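Notes on Choosing Jump Rings for Chain Mail Bracelets

8 September 2024

Readers of this blog have written several times to ask which jump rings should be bought for a first chain mail bracelet. The present entry sets out the position taken in the Werkden evening course, where I have taught the subject since May.

Two measurements govern the choice. The first is the inner diameter of the ring and the second is the thickness of the wire. Dividing the first by the second gives the aspect ratio, and every weave has a range of ratios within which it will hold its shape. A ring that is too small for its wire cannot be threaded through its neighbors. A ring that is too large will produce a loose bracelet that hangs badly at the wrist.

Suppliers do not all measure in the same manner. Some list the outer diameter, and a few list the size of the rod on which the coil was wound, although the coil springs back slightly once it is released. Students are therefore asked to buy one small bag from a new supplier and to weave a short sample before placing a full order.

Wire gauge is a further source of confusion. The course uses 20 gauge wire for fine work, but two gauge systems are in common use, and the same number gives a different thickness in each. Where a listing does not name the system, the thickness in millimeters should be requested in writing.

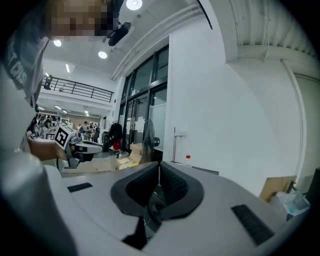 The cut of the ring deserves equal attention. Saw-cut rings have flat ends that meet cleanly when closed. Rings cut with pinch cutters have pointed ends, which leave a visible gap and may catch on knitwear. The difference in price is modest for copper and brass and considerable for silver. For practice pieces the cheaper rings are acceptable; for anything intended for sale they are not.

Ankica Kolev has supplied the course with copper rings from her workshop, Runell, for the past two terms. Her rings are sold in bags by weight, and the bag purchased in May was enough for 8 bracelets in a simple four-in-one weave. Guvus offers a wider range of colors in anodized aluminum. Its rings are light and easy to close, although the color wears at the edges when pliers are used without tape on the jaws.

Rings should be opened by twisting the ends past each other, one toward the wearer and one away. Pulling them apart sideways distorts the circle, and it cannot be fully restored. Two pairs of flat-nose pliers are required. Serrated jaws mark soft metal and should be avoided.

Oratile Mabuza has asked whether a bracelet can be lengthened after the clasp has been fitted. It can. The ring holding the clasp is opened, the additional rows are woven in, and the clasp is replaced with a fresh ring – the old one has usually been opened often enough to become brittle. Her own bracelet, made with the Modise toggle clasp, needed 39 more rings.

The next entry will deal with clasps, including the magnetic type, about which I have some reservations.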